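Another good practice guide, another 60 pages

The Rosenthal guide for robots in shared offices landed in my inbox in April and I finally got through all 60 pages of it. I wanted to like it. I have been complaining for years that every lab makes up its own rules.

Most of it is fine, I suppose. Agree on a stop word. Keep a person within reach of the stop button. Write down what the task is before you start, so you can't decide afterward that a half-open door was the goal all along. We do that at Tasumdale already and it's the one rule I'd fight for.

Then you get to section four, which wants a "prepared environment." Floor clear of all cords, chairs removed, nothing on any surface that isn't part of the task. Whoever wrote that must have a very nice empty room. I work in an office with desks in it, and people need the chairs.

My bigger problem is what this does to the results. The Bornolow people report 816 cabinet runs with hardly a failure, every one of them done in a prepared environment. Good for them. What does it say about a cabinet with a binder lying on top and a box file on the shelf? Very little, I think. 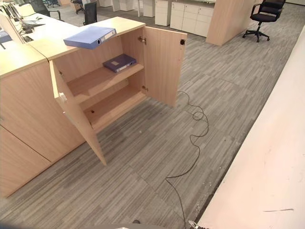 So if a standard asks me to clear the floor, I'd like it to also ask me to say that I cleared it, in the same table as the success rate. The guide has 200 numbered clauses and I couldn't find one that does. There is a clause on what font to use for warning labels.

I sent a comment through the Nanville feedback form. It got a ticket number, 2141, and an automatic thank-you. The next revision is supposed to take comments into account. I'll believe it when I see the redline.

Posted May 2019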